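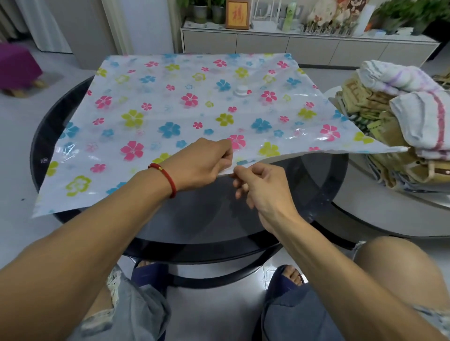

Change the cups before you touch the fingers, Zelura wrote back this morning, and check the vacuum line while you're in there. Fine, except I'd already had the fingers off by the time I read it! So that was Monday's tea break gone, putting them back on.

Tam is still sulking over the storage bags. Fault 607 again, which is the one for "bag not open", and it comes up whenever the two sheets cling together along the mouth. The thin bags are lovely, straight through, but these big glossy ones just lie there. By hand it's a pinch with the left, a pinch with the right, pull the layers apart at the seam and you're in. I must have done that a good few times over the weekend with the flowery one and a heap of towels, trying to slow it down enough to see what my fingers were up to. I think you roll the top layer a tiny bit before you lift. Tam doesn't roll anything, poor thing, it goes straight up.

Anyway, I did as I was told in the end. Three new cups on the top arm (the Brisell soft ones, the old set had gone hard and shiny round the lips), blew out the line, and there was a disgusting plug of fluff in the filter. Towel fluff, I'd bet. Put the filter on the weekly sheet, it was down as monthly.

Then I moved the lower cups 11 mm in towards the mouth so they hold the bottom sheet nearer where the top one peels. Had to loosen the bracket to do it and of course the one bolt I needed was the one behind the cable tray. Skinned a knuckle. Taught the pick point again, slowed the lift right down and ran a batch of 100 after lunch. Two faults, both 607, both near the start, and I'd left the lift too quick for those so I'm blaming myself.

Wisoda want it back at full speed by Thursday. I'll put it up a notch tomorrow and see. Must order more cups, and take plasters in.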